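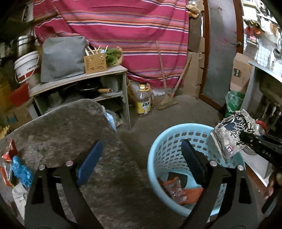
FOR IMMEDIATE RELEASE

Vanhove Fellowship opens weeknight meal and prayer program for young adults

Last updated: October, 4:15 p.m.

VANHOVE - Vanhove Fellowship Church will open its doors four evenings a week starting this month for a new young adult program called Skeloler. Supper first, then prayer, then small groups. Free. Ages 18 to 30. No sign-up needed for the first visit.

The program grew out of a summer survey of young people in Vanhove and the Irkel neighborhood. 283 answered. Most asked for the same thing, a place to go after work or class where they could eat with other people and talk about faith without it being a Sunday service.

"We read every one of those surveys," said Daranee Chaimongkol, young adult pastor at Vanhove Fellowship. "A lot of them said some version of, I moved here and I don't know anyone. So we are starting with supper. Bible study is right after and you are welcome to stay, we hope you do."

Doors open 6 p.m. Supper 6:15. Prayer and singing at 7, groups until 8:30. Child care for parents of little ones, two rooms, please call ahead so we have enough helpers.

First groups will read through the Gospel of Luke. A second group, for people new to church or coming back after a long time away, will take questions as they come. Chaimongkol leads that one herself. Bibles provided, large print too.

A trial run last spring served 700 suppers over one season, all of it cooked by church families and friends from Irkel. The fall menu is mostly soups, rice dishes and a baked pasta. Vegetarian plate every night. Tell the kitchen about allergies when you come in, not after you sit down please.

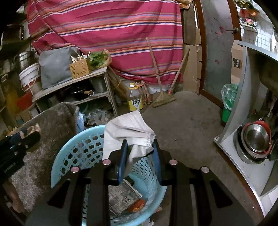

Rides are avaliable from the Irkel bus stop at 5:40 and again at 6:10. Return rides leave right after groups. The van is small so the second trip fills up.

Skeloler is paid for by a special offering taken up over the summer. 193 households gave. The church also recieved a grant from the Nimusow Fund, a local family fund that helps congregations with youth work. The grant covers groceries and the van through spring. No money is collected at supper and there is no basket at the door.

"People have asked if you need to be a member," Chaimongkol said. "No. Come hungry. Come tired, come in your work clothes. Jesus ate with everybody and we'd like to do the same."

Still needed: cooks for the later part of the week, one more van driver (clean license, must be 25), guitar or keyboard players who can read a chord sheet. Training for small group leaders is one evening, in the chapel, supper included.

An open house will be held opening week with the full meal and a short tour of the building. Parents, pastors from other churches and press welcome. Please use the side entrance, front steps are being repaired.

Contact: Daranee Chaimongkol, Young Adult Ministry, Vanhove Fellowship Church. Messages left at the church office before noon are returned same day.

###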